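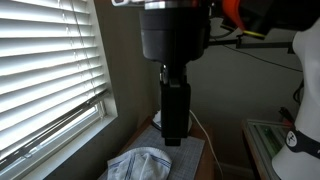 **Figure 3.** Small wooden table by the window, with grid-printed cutting mat and striped cloth.

### 3.2 Lighting and surface conditions

Folded and unfolded textiles were compared under daylight, as most household folding is done near a window and the shadows along a fold are often the only sign of its depth. Every session in the Walton flat used the same position, a small wooden table set close to a window with white horizontal blinds. The slats were kept partly open. In Figure 3 the daylight is strong enough to wash out the upper rows of the blind, while the lower rows remain pale grey, and the wall beside the window is in shadow. This gradient was left uncorrected in the Walton series. In the Berkamon series a lined curtain was used instead, and the two sets are therefore reported separately.

The table was covered with a grey cutting mat printed with a fine grid of lighter lines. The grid served as a reference for the footprint of each cloth, read to the nearest whole square. A cloth with blue stripes along its folded edges, bunched into a soft mound on the near left corner of the mat (Figure 3), is typical of the class we term "crumpled". For such items the footprint was taken as the outermost squares touched by the fabric, and no attempt was made to estimate the area hidden inside the mound.

In all, 189 placements were recorded. Of these, 157 were retained after the footprint had been read twice by separate readers. Disagreements of a single square were settled by taking the larger value; greater disagreements led to exclusion. Striped cloths gave fewer disagreements than plain ones in both series, which agrees with the earlier Nikzad trial, although that trial used a darker mat and only 10 cloths. Readings from November were repeated in full after the mat was replaced.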